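Arbeitsplatte weiß: Dellen und graue Schlieren im vorderen Bereich

April, 19:42 Uhr, von W.Saber

Moin, ich habe eine weiße Auflage als Arbeitsfläche in Gebrauch, Maß 400 x 335 mm. Die Oberfläche ist inzwischen fleckig, dazu kommen flache Dellen. Reinigung mit Isopropanol: bei den Schlieren kaum Wirkung, bei den Dellen natürlich keine. Schleifen oder ersetzen?

tamayo_g
Material? Ohne Angabe ist das Raten. Bei geschäumtem Kern würde ich nicht schleifen, die Deckschicht ist zu dünn.

W.Saber
Unbekannt, war ein Reststück. Aufnahme von oben:
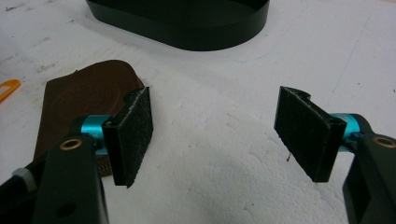

Weiße Fläche mit grauen Schlieren und flachen Dellen.

Leilani_H
Für mich sieht das nach Schaumplatte aus, kann aber auch geprägtes Papier sein. Schnittkante prüfen, dann weißt du es. Die Fussel auf den schwarzen Belägen würde ich bei der Gelegenheit mit Klebeband abnehmen, sonst landen sie wieder auf der Platte.

tamayo_g
Geprägtes Papier halte ich für unwahrscheinlich. Mein Vorschlag: PVC-Hartschaum, 2 mm, vollflächig verkleben.

Leilani_H
Widerspruch. 2 mm drücken sich genauso ein, und verklebt bekommst du das nie wieder sauber herunter. Lose auflegen, Ecken mit Doppelklebeband fixieren.

tamayo_g
Lose aufgelegt wandert die Platte. Bei mir hält die verklebte seit rund zwei Jahren.

W.Saber
Kante geprüft: Schaumkern. Schleifen entfällt damit. Ich lege erst einmal lose auf.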